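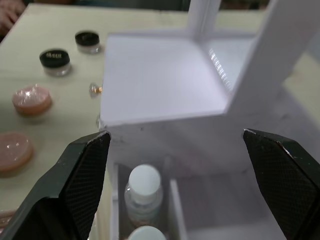

Laltlow project group
Minutes of the November meeting, Rostside site, 2:00 p.m.

Present: data collection, training and evaluation, hardware. Apologies from the Nishad side, who sent written comments in advance.

1. Minutes of the previous meeting
Accepted with one correction. Under item 4, "wrist view only" should read "wrist views only, both arms."

2. Collection for the organizer task
The collection group reported that the vanity organizer set now stands at 3000 episodes, all teleoperated. The work covers opening and closing the drawer, taking small cosmetics from the tabletop and putting them into a compartment, and taking bottles back out of the lower slot. Episodes where the operator lost the object and picked it up again have been kept and tagged as recoveries. Episodes where the organizer itself was pushed out of position have been set aside in a separate folder and are not part of the total.

The training group asked whether start positions are still being changed between episodes. They are, but operators tend to put the jars and compacts back where they found them. It was agreed that the layout sheet will be used again from the next session on, with a new layout drawn every ten episodes.

3. Result of the subtask labeling trial
The question was whether splitting each episode into short labeled segments (reach, grasp, move, release) helps the policy compared with one instruction for the whole episode. Two policies were trained on the same data with the same settings and tested on the drawer-and-place sequence, 80 trials each. The segmented version finished the full sequence more often. Most of the gain came at the drawer - the whole-episode policy often closed its fingers short of the knob and then went on as if the drawer had moved.

On single picks from the tabletop there was no clear difference. 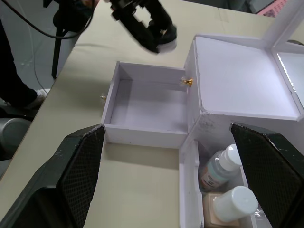 Nishad's written comments raised two points. First, segment boundaries were marked by one annotator, and the release label looks inconsistent where the fingers open slowly. Second, the test layouts were close to the training ones. Both points were accepted. A second annotator will mark a subset, and agreement will be reported before the result goes into the draft. Evaluation will add layouts with the organizer turned on the table.

There was some discussion of white parts on a light table. Hardware would like to try darker tape along the drawer edge. Training preferred to leave the organizer as it is - changing it now would split the data set. Left as it is for this round.

4. Aleo annotation tool
The new build saves segment labels without closing the episode. The undo key still drops the last boundary as well as the last label. Reported, waiting for a fix. Until then annotators should save before using undo.

5. Hardware
Finger pads to be checked for wear before the next round of trials, and replaced in pairs. The gripper zero check will be added to the start-of-session sheet.

6. Actions
Collection: bring back the layout sheet.
Annotation: second pass on the release boundaries.
Evaluation: write up the turned-organizer layouts and send them to Nishad for comment.
Hardware: pad check, session sheet.

7. Any other business
The shared drive is nearly full. Raw video from the pilot will be moved to the archive once the checksums match.

Meeting closed at 3:20 p.m.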